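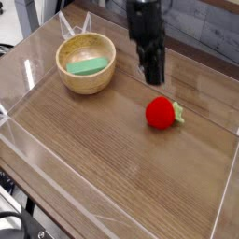
Strawberry and bowl, with the green block inside

Hello all,

I've finally got the plush strawberry finished and I'm so pleased with it! It's the first of the set for the play kitchen, and I used the fuzzy red fabric from Rothe that a few of you recommended back in November. It sheds like mad when you cut it (I was picking red fluff out of my tea for an evening) but it sews up beautifully and hides every wobbly stitch. The leafy cap is pale green felt, cut freehand in the end after the Burnell template came out far too big.

The round wooden bowl is from Stallance, item 2843 in their list if you want to look it up. It has a lovely thick rim and there's a nice bit of grain in it. Till wrote last time:

> How are you going to keep the fruit from looking lost in
> a bowl that deep? I made seven plums for mine and you
> could hardly see them from the side. Also, is the green
> thing a sponge or meant to be food?

Fair question about the depth – I'm going to make more fruit and pile it up. Pears next, then a lemon if the yellow felt turns up. As for the green block, it's whatever the children decide. So far it has been cheese, soap and a mint ice cream, and I'm not going to argue with any of those. 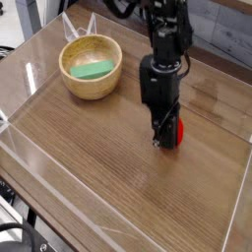 Kagiso Pretorius thinks the block should stay in for good, as a false bottom, so that a handful of fruit sits up near the rim and the bowl looks full. I love this idea and wish I'd had it myself! It would save a lot of stuffing too. My strawberry took around 100 grams, far more than the Ilard pattern says, but I do like them firm.

If anybody wants the pattern pieces with my changes, write to me off list and I'll send them over. I've moved the seam to the underside and made the points on the cap shorter so they don't flop.

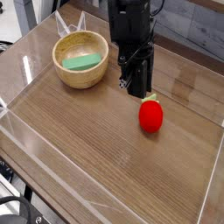

The strawberry on its side, leafy cap and all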